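Skurunell Project Report: Refitting Office Desktops

Author: second-year student, Hollby College

1. Background

The Skurunell project started in January. The Turnholm office of Texier, a small shipping firm, gave the college 37 old desktop computers when it replaced its equipment. Our group's job was to sort them, find the ones worth keeping, and get those ready for the homework room.

My part of the work was processors. Some of the desktops had slow ones, and a few did not start at all. Swapping a processor is a small job, but it goes wrong easily, so I wrote down the steps as I learned them. This report covers that part only. Memory and drives are in a separate report.

2. Handling the processor

The processors in these machines have a metal heat spreader on top and a thin edge of circuit board around it. The edge is the only part that should be touched. On this type of socket the contacts are in the socket, on the motherboard, and they bend under very little pressure. 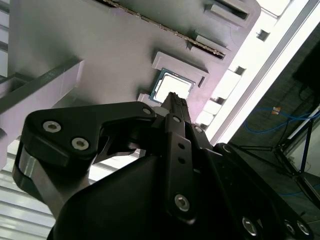 Texier's office asked whether it would not be simpler to leave every processor where it was and change only the memory. I looked into that. For 22 of the desktops it was the right choice, and we left those processors alone. The rest needed a swap or at least a check of the socket.

3. Opening the socket

The case has to be unplugged and laid flat first. After the side panel, the cooler comes off. Its old paste can hold on hard, so it should be turned a little before it is lifted. Then the retention lever is pushed down, moved out from under its hook and raised. The loading plate swings up with it.
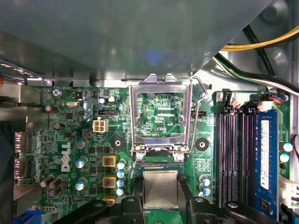 Figure 1. Dell board with the loading plate raised and the processor just below the socket.

I cleaned the tops of the processors with a lint-free cloth and alcohol. We bought a pack of 50 cloths and it was plenty. The cloth must never go near the socket – one loose thread can catch on a contact and pull it out of line.

4. Checking the contacts

With the processor out, I looked across the contacts with a desk lamp held low to one side. Straight rows shine evenly. A bent contact shows up as a dull or bright spot that does not match its neighbors. I found bent contacts in 2 of the boards and set both aside for parts.
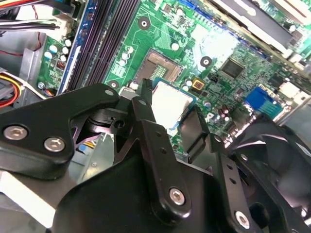
Figure 2. Open socket with the gold contacts exposed, memory slots to the left.

5. Putting the processor back

The notches on the edge of the processor have to match the socket. It should be lowered straight down and let go. If it rocks, it is not seated, and the plate should stay open until it is. Pushing it down or sliding it sideways is how contacts get damaged. 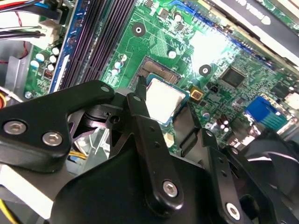
Once the processor lies flat, the plate comes down and the lever goes back under its hook. The lever takes more force than I expected, and the first few times I stopped halfway to check. New paste goes on next, a drop the size of a pea, and then the cooler. Its screws are tightened a little at a time, going corner to corner.

6. Problems

I lost time at the start because I had not labeled the processors I took out. After the first afternoon I put each one in a small box with the number of its case on the lid. I would also test each computer before closing the side panel – twice I had to open one again for a fan cable I had forgotten.

The machines that passed went on to the memory group with a sheet taped to the case listing the processor model and the date of the check.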